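Brukeo: Frequently Asked Questions

Answers to the questions we get most often about Brukeo, the creature-collecting game set in the town of Gridville. This page covers version 1.4 on PC and consoles.

How many creatures are there?

There are 164 in the main game. You can meet 90 of them before you reach the lighthouse. The rest appear in the northern areas or through evolution.

Which starter should I pick?

Any of the three will get you through the story. Lidel is the slowest to level but learns a healing move early, so it suits new players. You can catch the other two later in the Cabrera marshes.

Can I change my starter after the first save?

No. You would need to begin a new file. Each profile holds three files.
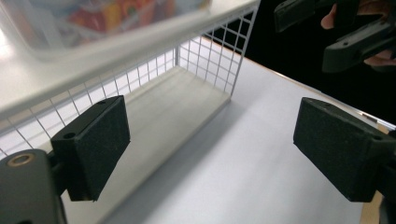
White wire basket with a translucent container on top.

When can I start trading?

Trading opens once you have the second badge and have spoken to the clerk at Gridville station. Both players must be on the same version of the game. If the trade desk says "Not available", check for an update first.

Do traded creatures obey me?

Up to level 20, yes. Above that you need the fourth badge. A creature you traded away and then got back will always obey you.

Why won't my Lidel evolve?

Lidel evolves at level 20 or above, but only at night and only if its friendship is high enough. Night in the game runs from 7 pm to 5 am by the clock on your console.
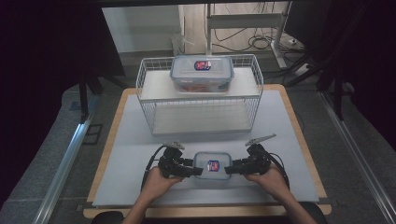
Friendship goes up when you walk with a creature at the front of your party, and goes down each time it faints. The woman in the house next to the station will tell you how it is doing. If she says it "trusts you completely", it is ready. Items that speed up levelling have no effect on friendship.

How many items can I carry?

The bag holds 100 items. Anything over that goes to the storage box at your house. Key items and badges are not counted.

Can I get back into the Cabrera marshes after the flood?

Yes. Finish the ferry quest and talk to the boatman on the east pier. The creatures there will be at a higher level than on your first visit, and two of them only appear after the flood.
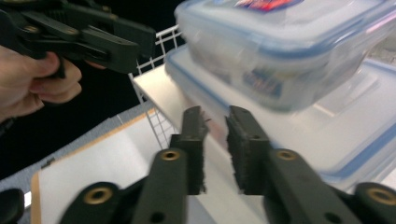

A hand on a black gripper, with a white wire rack nearby.

Is the spring event coming back?

It returns in April. Event creatures from last year can still be used, but they can't be entered in ranked battles.

My save file won't load. What should I do?

Close the game fully and open it again. If that doesn't work, choose "Restore" on the title screen to go back to the last automatic save. Don't delete the file.

Who looks after this page?

Pichit Phuthong. Corrections can be sent through the contact form.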